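**Ticket: second set of hand-held grippers, plus spares, for the Gedoddale site**
Queue: Equipment requests
Status: open, waiting on budget code
Opened: June 20, 2022

**Original request**

Gedoddale needs a second set of hand-held grippers before the July block of collection work. We have one working pair and one pair that has been on the bench more than it has been in use. The plan for July assumes two people collecting at the same time, and we can't do that with what we have.

I first put this in as a repair ticket because the bench pair had a jaw that stuck. The jaw is fixed. The left unit still drops its connection when the operator turns quickly, and we have replaced the cable twice. I'm moving it over to purchasing so it doesn't sit in the repair queue for another month.

What we are asking for:

- 1 matched pair of grippers, left and right, same model as the current ones
- 2 spare sets of finger pads
- 1 spare sheet of printed markers with mounting plates
- 1 shoulder strap
- longer cables, length to be confirmed after we measure

**Log**

**Entry 1.** Purchasing asked if the bench pair could be sent back under warranty. Checked the paperwork. The pair was bought through Hernska as a refurbished unit and the cover ran out in the spring. Hernska will look at it for a flat fee of $73, not including parts or shipping. Told purchasing we would like to do that as well, but that it does not replace this request. If the unit comes back good, it becomes the spare.

**Entry 2.** Got quotes.

- Coelho: $1,504 for the matched pair, finger pads included, markers not included. Ships from stock.
- Cleltomov: $769 per unit, so $1,538 for a left and a right. Markers and mounting plates included. Lead time is four weeks, which puts us past the start of the July block.

Coelho is $34 cheaper on paper. We would have to print the markers ourselves and buy or make plates. The last time we printed our own, the paper curled at the corners and tracking got worse over the course of a day. I'd want rigid plates this time.

**Entry 3.** Purchasing asked why we can't split the one good pair between two operators, one gripper each. The task list for July is mostly two-handed. Opening a drawer while holding something, moving a book from the desk to a shelf, setting a lamp down and straightening the cord. One-handed versions of these were dropped from the plan in the spring and there is no time set aside to bring them back.

**Entry 4.** Asked to confirm that the room can take two operators at once before anyone spends money. Went through the room with that in mind.

Floor space is enough if the two task areas are kept apart. The desk area can be one station and the far side of the room the other. Power is the weak point. The strips are on the floor and the cables run out from them across the area where people walk. With one operator we have been living with it. With two people wearing straps and looking down at their hands, I don't want to.
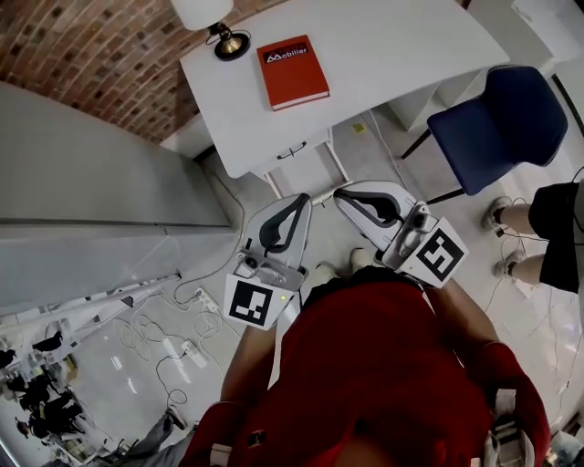

So I'm adding the following to the request. None of it is expensive, but it should be on the same budget line so that it gets done at the same time:

- floor cable covers, enough to reach from the cabinet wall to the desk
- 2 wall-mounted power strips to replace the ones on the floor
- a bag of reusable cable ties
- floor tape to mark the two stations

I left the price blank on these. Purchasing can get them from the regular office supplier and will have better numbers than I do.

**Entry 5.** Tested the bench pair again to see if the dropout could be worked around. Steps, in case someone picks this up later:

1. Charged both units fully and swapped the cables left for right. The dropout stayed with the left unit.
2. Ran the left unit by itself. Held for a long stretch with slow movement, dropped on the first fast turn of the wrist.
3. Taped the connector so it couldn't move. Dropouts got less frequent but did not stop.
4. Re-seated the marker plate, in case the loss was on the tracking side. No change. Tracking was fine up to the moment the unit dropped.
5. Opened the handle. The connector is loose on the board. I can see movement when I press on the plug.

That looks like a solder job. I closed it back up without touching the board, as Hernska won't accept units that have been worked on.

**Entry 6.** Compatibility question sent to both sellers: will a new pair work with our current calibration files, or does each pair need its own?

Coelho answered the same day. Each pair needs its own calibration and they supply a blank file and a short guide. Calibration takes one person half a day. Cleltomov has not answered.

I've added the half day to the schedule. It needs to happen before the July block, in the same room, with the lighting we will be using.

**Entry 7.** Purchasing asked about renting. Coelho doesn't rent. Cleltomov does, with a three-month minimum, and the total comes out higher than buying a pair. Not worth pursuing unless the money can only come out of the services budget. If that is the case, tell me and I'll ask for a written rental quote.

**Recommendation**

Buy the matched pair from Coelho at $1,504. Order rigid marker plates separately. Send the bench pair to Hernska for the $73 inspection and decide on the repair when we have their estimate. Approve the cable covers and wall strips together with the grippers.

If only part of this can be approved now, approve the grippers and the cable covers. The repair can wait until after July. The extra shoulder strap can't, as the second operator will need one from the first day.

**Still open**

- Budget code. The old one was closed with the last project and I have not been given a new one.
- Cable length. I'll measure from the wall to both stations once the tape is down.
- Approval to drill for the wall strips. The brick side may need different anchors from the others. Facilities request is in, no reply yet.
- Delivery address. Please use the Gedoddale loading entrance. The last shipment went to the front office and was signed for there, and it took us two days to find it.

Next update when the budget code comes through.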